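28th January

Up at six to let the dog out and the yard was solid ice from the back step to the shed. I put down what was left of the grit and went back in to read the meter before work. It says 3688. I have written it on the calendar in the kitchen this time, as the electric company estimated us again in November and we are still paying that off.

Drove to Hendley by the low road. The bridge is open but down to one lane, with a light at each end that stays red long after the other side has cleared. I sat there long enough to finish my coffee. They had the river on the radio, up again but not over. The fields on the left were under water all the way to the tree line and there were geese on it.

Work was slow. Two people were out with the stomach thing and the phones were quiet, so I got through the backlog of address changes and cleaned out my drawer. Found the good stapler. Ate lunch at my desk, the last of the lentil soup, which has not improved since Monday and needed salt. In the afternoon a man came in to argue about a permit that isn't ours to give. I sent him down the hall and he came back and I sent him down the hall again.

Left at half past three to get to the dentist. The filling on the lower left is fine. The one next to it is going to need doing before summer. It will be paid for in 3 parts if I sign the form before the next visit. I have the form in my bag. My lip was numb until supper and I bit it twice.

Stopped at the Arkelstead market on the way home for flour, yeast, caraway, onions and a bag of grit, but they had no grit and no caraway. The woman at the register said to try the feed store, meaning for the grit. I bought fennel seed instead of caraway and I don't expect much from it. Flour has gone up again. I bought the big bag anyway, as I am going through a lot of it.

The bread is the main thing I have kept up with this winter. Tonight was loaf 23, counting from the first one in the fall, and I have them all written down in the back of the recipe book with the flour and the time and how they came out. Most say "dense." The last few say "better." I have been following the rye in the Yatsenko book, which wants a sour started the night before and then a long wait in a cool place. Our back hall is a cool place. This morning the sour had come up well and smelled like apples. Last week's smelled like nail polish and I threw half of it out.

I mixed it when I got in, with less water than the book calls for. Rye won't knead the way wheat does. It sticks to the hands and the bowl and the tap, and the only thing to do is wet everything and work fast. I used to throw more flour at it and that is what made the early ones so heavy. I shaped it on the board, and let it sit for 30 minutes longer than the last one, under a towel.
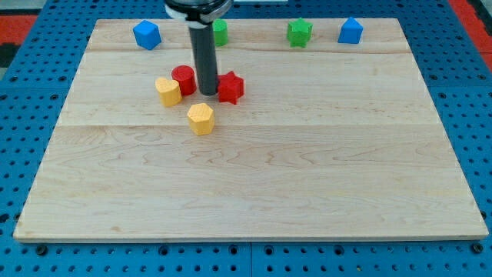

While it was rising I called my sister. She is over her cold. The kids have learned one word of German at school, "Hallo," and say it to everybody, including the mailman and the cat. She wants to know about Easter already. I told her I would look at the days I have left and let her know, and then forgot to look. I need to do that tomorrow.

The loaf went in at ten past eight. It split down one side, which the book says means it should have waited longer still, but I wanted to get to bed at a decent hour. The crust is dark and it sounded right when I knocked on the bottom. I won't cut it until morning. Rye is gummy if you cut it warm, and I have done that enough times. I wrote it down as "split, good color" and left room for the rest.

Scrubbed the bowl, which took longer than making the dough. Fed the starter and put it back in the hall with the lid loose.

The wind has come around to the north and the upstairs window is rattling again. Folded a piece of cardboard into the gap. Dog is asleep on the landing and won't move. I read a few pages of the library book and could not tell you what was in them. It's due back on the third and I am not going to finish it.

Tomorrow: grit from the feed store, days off for Easter, sign the dentist form, call the electric company with the reading. Stamps if I pass the post office.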